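The Jarkton Hand

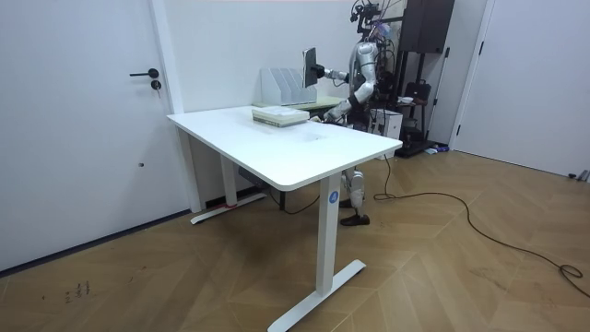

Run 518. Seren had stopped writing full sentences in the log somewhere after run 34. Now it was just letters. H for held. S for slip. D for drop, and a little box around the D if the tablet hit the floor instead of the desk.

"Plattner fingers again?" Roos, from the doorway. Coat still on. Sunday and she'd come in anyway.

"Jarkton."

"I thought we ruled out Jarkton."

"You ruled out Jarkton."

Roos came in and shut the door with her heel. Looked at the arm. Looked at the log. Her lips moved a little when she read, always had.

H H H S H H H H.

"That's the Ornar controller?"

"Same one. Same gains. I only swapped the hand." Seren rubbed her eyes. The Plattner closed fast and hard and looked great for visitors. Also it had cracked two tablets in a week. The Jarkton closed like someone picking up a sleeping cat. Slow. Boring. Nine seconds from touch to lift, she'd timed it on her phone becuase the Ornar clock was lying again.

"Gindel wants speed," Roos said.

"Gindel wants a demo."

"Same thing to them."

"Gindel pays for the tablets?"

Roos didn't answer that. She pulled out a chair, sat, took her phone out, put it back. Something was up. Seren knew it from the coat.

"They called," Roos said finally. "Last night. They want to pick in the new year, not February. One hand. They'll order 600 and that's it, the other contract's dead."

"And you told them Plattner."

"I told them I'd ask you."

Seren typed 519. Hit enter before she could think about it. The motors started up, that thin climbing whine, and they both shut up and watched, like you do, like it's a penalty kick. Fingers in. Pause. The stupid long pause. Roos was tapping her knee, counting it off, and at seven she stopped tapping.

Lift.

"It waits," Roos said.

"It's feeling for the edge. The Plattner doesn't check, it just goes."

"How many runs would you need? To be sure. So I can say it on the phone and not sound like an idiot."

Seren had worked it out already, on the back of a lunch receipt, Thursday. "2,546."

"Seren."

"Both hands, all the weights, three lighting setups — "

"By when?"

"You could help."

Roos looked at the door. Then she took off her coat, hung it on the chair and dragged the log across to her side. Clicked the pen.

"What's the box mean?"

"Floor."

"Ok." She wrote 519 and next to it, very neat, an H. "Go."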